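Teaching Idel to slow down

2023-06-13

Print this post | E-mail this post

I've been meaning to write this up since February, when Yeison Ticona and I first sat down with a pot of coffee and tried to figure out why our policy was so good at big, boring moves and so bad at the last inch of anything. If you've followed along here for a while, you know Idel is our imitation learning project (the older version was called Flasis, may it rest), and you know I can talk about it for far too long.

We settled on bar prep as our test bed, mostly because I like it and partly because the things involved are small, shiny and awkward to hold. 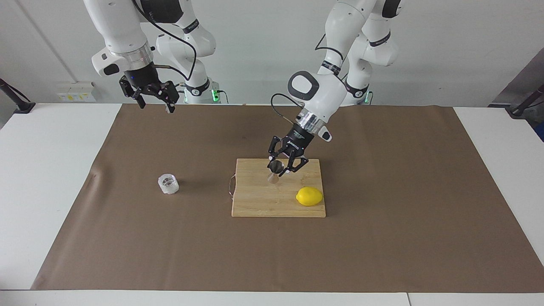

Idel works by changing how the demonstrations get cut up before training. The old way, every moment of a demonstration counted the same, so a long lazy swing across the table drowned out the short, careful part at the end where all the skill is. Now we look for the stretches where the arm slows down near an object and give those more weight. A jigger is a wonderful thing to test this on, with that narrow waist between the two cones – get the fingers around the waist and you have a nice hold, but come in a little high or low and you're on a slope. The metal is reflective too, and that was a headache for the old model all by itself.

We trained on 1,845 demonstrations, which sounds like a lot until you've collected them (my shoulders remember every single one). Then we ran 700 trials, half with the old weighting and half with the new. The new one missed far fewer grasps, and the biggest gain was on the small items, just as Yeison had been predicting to anyone who would listen. I owe him lunch.
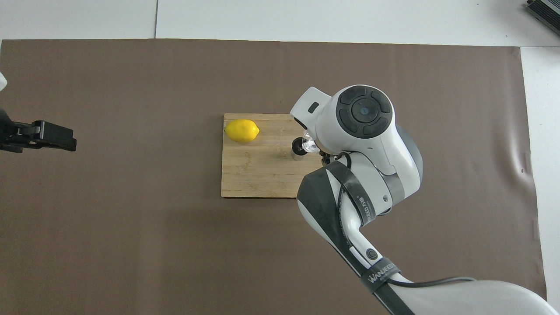

4 min read

Clear things are still our weak spot, I'm sorry to say. A little glass bottle like the one on the board has a dark cap that the model finds quite happily, and then the see-through body underneath gives it much less to go on. Of the failures we went back and watched, 126 involved something transparent, and in a good many of those the gripper closed too early. The lemon, bless it, is almost never a problem!

I did try the obvious fix, which was to slow everything down even more near clear objects. It helped some, but each run took 20 seconds longer and I got impatient, so I'm not sure I'd call that progress. Yeison wants to try mixing in more views from low angles. I want to try better lighting first, being lazy and owning several lamps. We'll probably do both and argue about which one mattered.

If you've worked on weighting demonstrations by speed, please write to me. I'd especially love to hear how you pick the cutoff, because ours was set by squinting at plots until we both got hungry.

Recent posts
Darnari: a gentler way to label grasps
What went wrong with Flasis
Cuervo and the case of the drifting wrist
Notes on writing down your failures

Contact | Copyright 2023, all rights reserved | Back to top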